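Slide 4. Why we tested grippers in simulation first

Vandana Rana covers the Sarkari hardware after me, so keep this to ten minutes. Skip the history of the lab.

We had two grippers to compare, the Trandine and the Mahasneh, and one arm to put them on. Swapping them on the real arm eats most of a morning once you count recalibration. In the simulator it's a change to one line in the config file. We ran 1,569 grasps that way before anybody picked up a hex key.

Same arm, same controller, same 30 kitchen layouts for both. Only the gripper model changed.

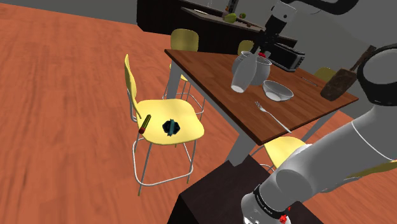

Simulated dining table layout, gripper over the glassware.

Pause on this slide. Point out the vase and the jars standing close together. Clear objects are hard on the depth camera, and close spacing is hard on wide fingers. The fork is the other one to mention, as it lies flat on the wood.

Results. The Trandine did better on glassware. The Mahasneh did better on cutlery, by a smaller margin. Neither was any good with flat things pushed back from the edge. Don't read out the table, it's in the handout.

Slide 5. What the simulator got wrong

Friction, mainly. Emiko Kaneko repeated 160 of the grasps on the bench and the real fingers slipped more on glass than the model said they would. The ranking of the two grippers held, but the scores came down for both.

Controller lag was the other problem. We'd left it at zero. Wostden's driver adds a delay, and we've since put that in.

If asked about cost: nearly 600 dollars of compute, all up. If asked about suction cups, we haven't tried them.

Hand over to Vandana. Her laptop needs the HDMI adapter.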